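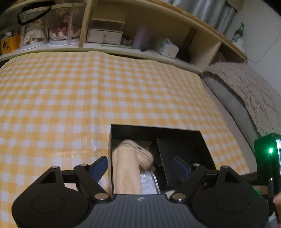

Chapter 3
Showing, by Hand

I learnt more about teaching robots from one shoe in a box than from my first 17 attempts at writing the task down as rules. A shoe has a stiff end and a floppy end, it lies however it likes, and whatever it's packed with gets in the way of your fingers. Try putting that into a list of instructions!

So in this chapter we put the keyboard away and do the job ourselves. You hold the gripper, you bring the two pads down on either side of the box, and you decide which bit of the shoe to go for. (I'd try the heel end, but do argue with me.) The robot's share comes later, when it has your movements to learn from.

There are 2 ways of doing this and we'll need both. With a hand-held gripper you work anywhere you can carry it, a bedroom included. With remote control you stay put and steer the arm from a distance, as we did with the Dromotance rig in Plillville – slower, and much harder on the patience, but the arm can't be asked for a reach it hasn't got.

Before you read on, find a box and a shoe and lift one out of the other using only your thumb and one finger. Do it 3 times, turning the shoe each time, and jot down where you took hold. Keep the notes, as we'll be using them in the next section.

3.1 Choosing where to grip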